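Altenwood shed builders teach a home-made arm to pick up a rounded object

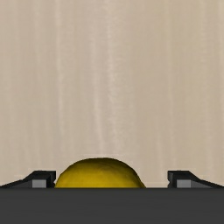

A two-finger gripper designed in a shared workshop in Altenwood is being put through its paces in simulation before the group cuts any more metal for the arm that will carry it.

The project, called Skurton, began in March when Ewan Halliday cleared a corner of the workshop and bolted a second-hand gearbox to a bench. Zofia Czarnecka joined soon after and took over the software. The pair have spent $1,030 so far, most of it on motors.

Czarnecka built the simulated version on her home computer. It has a wood-grain surface, the gripper and a yellow, rounded object to reach for. The view comes from the hand itself, looking out past the body of the gripper with a finger on either side.

"When the fingers come down off centre, you can tell straight away from that view," she said. "One side is nearly touching and the other has a gap. Then I go back and change the approach."

She runs trials in batches of 20 in the evenings and keeps the results in a spreadsheet that other workshop members can open. Colour settings took longer than expected, and she has rewritten that part of the program twice.

Halliday is working on the real arm in the meantime. The shoulder joint is finished and the elbow is waiting on a bearing. He plans to print the finger housings at the workshop and fit rubber pads to the inside faces, though he has not settled on a thickness.

"I've got a drawer full of offcuts to try," he said.

Agnese Uibo, who looks after bookings at the workshop, said the arm would stay on the back bench once it was assembled, with the power switched off at the wall when no one was using it. Members who want to help with wiring can leave their name on the sheet beside the drill press.

The workshop has 40 members and is open to them until 9 p.m. Halliday hopes to have the elbow fitted before the winter break.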